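Pekberg居家服务技术中心公布居家整理机器人设备采购与预算安排

发布日期：07/01/2025
来源：Pekberg居家服务技术中心 设备与资产管理部

Pekberg居家服务技术中心今日公布Prandiser项目设备采购与预算安排，项目设备总预算核定为832万元，其中首批安排360万元，用于人形机器人整机、末端执行器、配套传感与线缆、卧室类作业场地及运行维护服务。首批采购公告定于9月发布，其余资金视首批设备验收和试运行情况分期下达。

Prandiser项目面向普通住宅内的日常整理工作，现阶段以卧室为主要场景，任务内容包括床面物品归拢、软质物品入筐、枕具复位和床头区域清理。项目由Pekberg居家服务技术中心负责组织实施，Bomero公寓运营公司作为应用单位提出使用需求并参与验收，Kelmendi检测事务所承担设备到货检验和安全评估。

一、预算编制的总体考虑

本次预算按照整机、末端、场地、运维四个科目编列，各科目之间原则上不得调剂。确需调剂的，由使用部门提出书面申请，设备与资产管理部会同财务部门审核后报中心主任办公会审定。

中心在编制过程中对上一年度的设备使用情况作了梳理。梳理结果显示，整机采购费用在立项阶段通常估算得较为充分，而末端执行器更换、线缆损耗、备用电池、运输吊装、软件授权续期以及场地恢复等支出容易被列入“其他费用”，执行中多次出现追加。本次预算将上述支出全部单列，供应商报价时亦须分项填报，不接受仅有总价的报价文件。

首批360万元中，整机部分所占比重最大，末端部分次之。场地部分以改造和家具购置为主，运维部分按服务周期支付。各科目具体限额将在采购文件中载明，供应商单项报价超过相应限额的，按无效响应处理。

中心同时明确，首批采购不追求机型数量。使用部门此前曾提出同时引进多种机型开展横向比较的建议，经论证，现有场地的供电、网络和值守条件不足以支撑多机型并行，且不同机型的控制接口差异较大，集成工作量难以在首批周期内消化。该建议列入后续批次研究范围。

二、租赁与购置并行

整机拟采取先租后购的方式。租赁期为12个月，自设备通过到货检验之日起计算。租赁期内，设备所有权归供应商，中心享有独占使用权，供应商不得以展示、借调等理由收回设备。租赁期满前，由使用部门、应用单位和检测单位共同出具使用评价，评价合格的转为购置，已付租金按采购文件约定的比例抵扣购置款。

采用这一方式，主要考虑整机产品更新较快，部分性能指标在采购阶段难以通过文件审查作出判断。手臂在床面上方长时间伸展时的温升、关节在低速负载下的平稳程度、线缆在反复摆动后的完好状况等，均需在实际使用中积累记录。租赁合同将对上述内容设置观察条款，供应商须配合提供设备运行日志，日志格式应当为通用格式，不得要求使用专用软件方可读取。

对于传感器支架、作业家具、收纳器具、训练用软质物品等价值较低或易耗的品类，仍采用直接购置方式。床品、收纳筐、毛绒玩具等物品由使用部门在限额内自行采购，按月报销，不进入公开采购程序，但应当建立领用台账。

有供应商在前期市场调研中提出以整体服务形式报价，即由供应商派驻人员携设备完成任务并按任务计费。中心认为该形式适用于成熟运营阶段，与现阶段积累使用数据、培养操作人员的目标不一致，首批采购不予采用。

三、末端执行器的配置与选型

末端执行器是本次预算论证中讨论最多的科目。使用部门提出按两类配置：一类为夹爪，结构相对简单，更换便捷，适用于抓持外形规则或可压缩的物品；另一类为多指手，适用于需要调整抓取姿态或与容器边沿配合的动作。两类末端的采购单价、维护周期和备件要求差别明显，若以同一科目笼统编列，后续执行难以控制。

经审核，首批末端执行器共安排6套，夹爪与多指手分别报价、分别评审。供应商可以只响应其中一类。整机供应商与末端供应商不是同一单位的，由整机供应商承担机械与通信接口的适配责任，适配费用应当计入整机报价，不得在合同签订后另行提出。

评审时重点考察以下内容：

一是软质物品的抓持与释放。居家整理任务中，毛绒、织物类物品占有较大比重，其外形在抓持过程中会发生变化，表面纤维也可能附着于指端。供应商应当提供指端材料说明和清洁方法，并说明清洁后是否需要重新标定。

二是与开口容器的配合。收纳筐壁薄、边沿较窄，部分带有镂空孔和提手开口，末端在进出筐口时存在挂碰可能。采购文件将要求供应商现场完成入筐动作，容器由中心提供，现场公布，事前不寄送样品。

三是线缆走向。外露线缆应当预留足够活动余量，并避免在作业面上拖曳。供应商须提交手臂伸展、收回和腕部转动状态下的线缆布置图。无法内置走线的，应当提供护套或卡扣方案，相关材料费用计入末端科目。

四是备件供应。指节、腱绳、夹持垫片、腕部接头等易损件应当列出单价，并承诺在合同期内不上调。供应商停止生产某一型号备件的，应当提前书面通知，并按使用部门要求提供替代件或一次性备足剩余周期用量。

五是更换工时。末端在夹爪与多指手之间切换，应当能够由经过培训的操作人员独立完成，不依赖供应商到场。更换所需的专用工具应当随设备交付，数量与末端套数一致。

卧室整理作业是末端选型论证的主要依据，任务物品以毛绒玩具和收纳筐为主，作业面为铺设床单的床面。

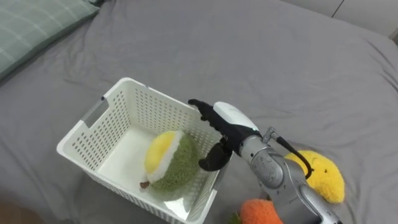
卧室整理作业。前一幅为多指手位于收纳筐上方，后一幅为夹爪持黄色毛绒玩具位于床面上方。
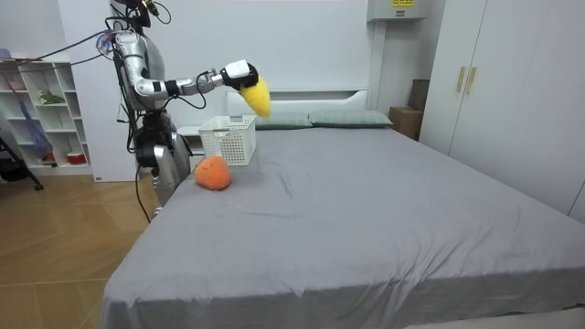

四、作业场地与配套设施

场地科目用于卧室类作业间的改造、家具购置和安全设施配置。中心要求作业间保持普通住宅卧室的基本形态，不得为便于机器人作业而加宽通道、抬高床面或拆除常用家具。Bomero公寓运营公司将提供在营房源的户型资料，作为场地布置的参照。

家具按照市场常见规格采购，以床、床头柜、衣柜、开放式搁架为基本配置，品牌不作限定。家具到场后由使用部门登记外形尺寸和摆放位置，后续调整须留存记录，以便不同时期的作业结果能够相互比较。床单、枕套应当备有多种颜色和面料，在试运行期间轮换使用。

供电方面，作业间应当设置独立回路，机器人充电与照明、空调分路供电。现有作业间的空调继续使用，不列入本次预算；如检测单位认为需要增加通风设备，由后勤部门另行申报。

地面方面，原则上保留现有木质地面。人形机器人整机重量较大，底座或支撑装置与地面接触部位应当加装保护垫，由整机供应商随机提供。因设备移动造成地面损坏的，修复费用按合同约定承担，中心不在场地科目中预留该项资金。

固定机位的三脚架、支架和相关供电线路纳入传感配套，由使用部门提出布设方案，经检测单位确认不妨碍人员撤离后实施。三脚架支腿和地面线缆应当设置明显标识。作业间门口须保持通畅，纸箱、包装材料等不得长期堆放于家具与墙面之间。

急停装置分为随身携带与固定安装两种，均应当在首次通电前完成测试。测试记录由检测单位留存，复印件交使用部门。

五、运行维护与人员安排

运维科目按12个月编列，与整机租赁期一致，包括定期保养、远程支持、现场维修和软件更新四项内容。供应商应当在采购文件规定的时限内响应故障报修，不能按时恢复运行的，须提供同型号替代设备；无法提供替代设备的，按停机天数扣减租金。

软件更新须事先通知使用部门，说明更新内容、影响范围和回退方法。未经使用部门书面同意，供应商不得远程推送更新。更新后出现性能下降的，供应商应当在使用部门要求的期限内恢复至更新前版本。

人员费用不在设备预算中列支。操作人员和安全值守人员由中心现有编制解决，每一作业时段须有值守人员在场，值守人员不得兼任操作。供应商提供的培训应当包括日常点检、末端更换、线缆检查、急停处置和常见故障判断，培训教材以中文编写，交付电子版与纸质版。

中心将为操作人员建立培训档案，未完成全部培训科目的人员不得单独操作设备。应用单位派驻人员参加培训的，食宿及交通费用由应用单位承担。

作业过程中采集的影像和运行数据归中心所有。供应商因故障排查需要调取数据的，应当提出书面申请，注明用途和保存期限，排查结束后予以删除并出具证明。数据存储设备由中心信息部门统一配置，所需费用从信息化预算中列支。

六、到货检验与验收

设备验收分为到货检验、安装调试验收和试运行验收三个阶段。到货检验由Kelmendi检测事务所实施，内容包括外观、铭牌、随机文件、备件清单和电气安全。检验不合格的，供应商应当在规定期限内更换，由此产生的运输费用自行承担。

安装调试验收在中心作业间进行。验收任务由使用部门与应用单位共同拟定，包括从床面取物、移至收纳容器、调整容器位置以及枕具周边清理等项目。验收任务所用物品的种类、颜色和摆放方式在验收当日确定。供应商人员可以在场，但不得在任务进行中调整参数。

试运行验收周期为6个月，期间设备应当按照使用部门排定的计划投入作业。试运行结束后，由使用部门提交运行报告，内容涵盖任务完成情况、故障及停机记录、备件消耗、能耗和人员值守投入。Bomero公寓运营公司从应用角度出具意见，重点说明设备在真实房源中部署的条件和限制。

验收结论分为合格、整改后合格和不合格。结论为整改后合格的，供应商应当提交整改方案，整改费用自理，整改期间不计租金。结论为不合格的，中心有权终止合同，并要求供应商限期撤场、恢复场地。

检测单位与供应商之间存在投资、代理或其他可能影响公正的关系的，应当主动申报并回避相应环节。

七、采购程序与资金支付

首批采购采用公开招标方式，整机、末端、场地改造分为独立标包，运维服务与整机同包。供应商可以参加一个或多个标包，各标包分别评审、分别签订合同。整机标包不接受联合体，末端标包和场地改造标包接受联合体，但联合体牵头单位应当具备独立承担合同责任的能力。

评审采用综合评分法，技术部分包括文件评审与现场演示。现场演示不合格的，不进入价格评审。价格部分以全周期费用计算，即设备租金、购置尾款、备件、运维、软件授权及场地恢复费用之和，供应商应当按照统一表格填报。漏填项目视为已包含在报价之中，合同执行期间不予增补。

资金按进度支付。整机租金按季度支付，每期付款前由使用部门出具设备可用情况说明。末端执行器在到货检验和安装调试验收合格后支付主要款项，余款在试运行验收合格后结清。场地改造按工程进度支付，留存质量保证金。

预算执行情况由设备与资产管理部按季度汇总，报财务部门备案。某一科目执行进度明显滞后的，使用部门应当说明原因并提出后续安排。年度终了未形成合同的资金，由财务部门收回统筹，次年需要使用的重新申报。

后续批次资金的下达须满足以下条件：首批整机完成安装调试验收；末端执行器备件消耗记录完整；作业间安全设施通过检测；使用部门已提交下一阶段设备需求。条件未全部满足的，不启动后续批次采购。后续批次拟研究的内容包括第二类作业场景的场地建设、整机数量增补和移动部署所需的运输工装，具体规模以届时批复为准。

八、供应商前期沟通安排

为保证采购需求清晰、合理，中心在公告发布前接受供应商以书面形式提出意见。意见应当围绕技术指标、接口要求、报价格式和验收方法，注明所涉条目及修改建议。涉及商业推介、产品报价的材料不予受理，也不作为后续评审依据。

中心将对收到的意见进行汇总，采纳情况随采购文件一并公布。供应商如需查看作业间，应当提前预约，由设备与资产管理部统一组织，查看期间不安排单独会谈。查看人员须遵守现场安全规定，不得触碰设备和作业物品，未经许可不得拍摄。

应用单位Bomero公寓运营公司不单独接受供应商咨询，与使用需求有关的问题由中心转交并统一答复。Kelmendi检测事务所在采购阶段不提供任何形式的预检测服务。

采购公告、澄清文件和中标结果均在中心网站采购信息栏目发布，其他渠道发布的信息不具有效力。本安排由设备与资产管理部负责解释，自公布之日起施行。

Pekberg居家服务技术中心
设备与资产管理部

相关栏目：采购信息｜预算公开｜资产管理制度｜Prandiser项目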